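Ovbridge lab has people steer robot arms by hand to teach bin sorting 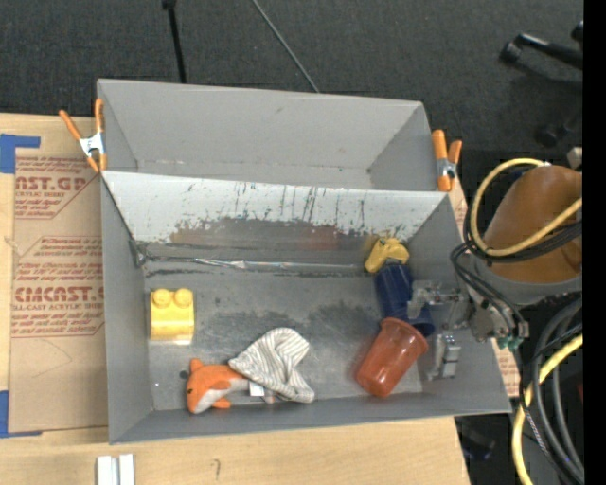 A gripper at work over one of two joined bins at the Ovbridge test site. Six items, among them a toy block and a plush sea animal, were in the front bin.

OVBRIDGE — Gumede, a company that writes control software for warehouse robots, has started teaching its arms to move mixed household items between bins by having people drive them through the job first.

The work began in July at the company's test site in Ovbridge. An operator sits at a desk a few steps from the arm and holds a small hand controller. When the operator's hand moves, the arm moves with it. Squeezing a trigger closes the gripper. Every motion is saved along with video from a camera set over the table.

The task is simple to describe. Things start in one gray bin and have to end up in the bin next to it, one at a time, without being dropped or crushed. The operator picks the order.

Soft and rounded items take the most practice, according to the company. Cloth bunches up when it is grabbed from the wrong spot, and it can drag a toy along with it. Cups that land on their sides tend to roll when a finger touches them near the rim. New operators often go straight for the middle of an item and have to back off and try a second angle.

Each session lasts 40 minutes, followed by a break. Gumede said longer sessions were tried early on and dropped after operators reported sore wrists and the recorded motions got sloppier toward the end. An operator can do three sessions in a day.

Moves that fail are kept. If an item slips, the operator is told to carry on and pick it up again, and the whole attempt goes into the record. The software team wants the robot to see how a person recovers from a bad grip as well as how a good one is made.

The company had collected 157 hours of recordings as of Tuesday. A first version of the software trained on part of that material is now being run on the same table, with an operator standing by to take over. Gumede did not give a success rate and said it would not do so until the tests are finished.

The setup is plain. Two bins are clamped one behind the other on a wooden table, within reach of a single arm. The bins are the ordinary kind, and wear on them is left alone. The company said the software should cope with scratches, tape and stains, and that a spotless bin would teach it little about the ones in a working warehouse.

The items are changed between sessions. The full set has 42 things in it, including cups, building blocks, stuffed toys and pieces of fabric. A few are brought back more often than others. Light plastic tumblers are in heavy use, as they can be picked up by the rim or around the side, and operators do not agree on which is better.

Gumede has also tried a second way of showing the task, in which a person takes hold of the arm itself and pushes it through the motion. That worked well for slow, straight moves. It was less useful for bins, where the person's own hands and sleeves kept getting between the camera and the items. Hand guiding is still used to set the starting position at the beginning of the day.

Operators are hired through Urus, a staffing firm with an office in Ovbridge. No robotics background is required. Training takes two days, most of it spent moving blocks from bin to bin until the delay between hand and arm stops being a distraction.

Not everything has gone smoothly. Recording stopped for most of a week in the first month when a cable on the arm worked loose during sideways moves, and a batch of sessions had to be thrown out after the video and motion files fell out of step.

The first outside user is expected to be Skotus, which handles returned goods for online stores and wants to sort them with less lifting by hand. Skotus plans to send a crate of its own returns to Ovbridge for the next round of sessions. No start date has been set for work at its building.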